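Griltik (hand-held gripper)

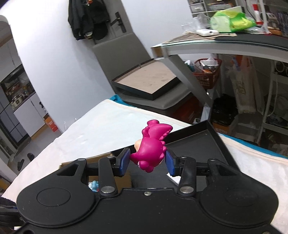

A Griltik gripper holding a magenta toy dinosaur between its blue finger pads.

The Griltik is a hand-held, two-fingered gripper designed by Shanthi Sikder and built at home or in shared workshops. It was first assembled at the Nirport workshop, where members still keep the drawings and parts list. The name covers both the tool and the small set of household tests used with it.

Design
The body is black, wide and rounded, with a circular recess on each side. Each finger is a linkage of parallel levers turning on silver pivot screws and ending in a blue rubber pad. The parallel levers keep the pads facing each other as the fingers close — a feature carried over from Sikder's earlier design, the Fedelum, which had a single lever per finger and tended to push round objects out. The maximum opening is 90 mm.

Testing
Builders usually try a new Griltik on small toys, picked up from a towel and moved to a tray. The usual set has 12 objects, and a full run takes almost 60 minutes.

Versions
The drawings were revised on March 6, 2022, when the pivot screws were made a common size. A variant known as the Eskildsen followed in May, with longer levers and a narrower body. It uses the same pads as the standard version.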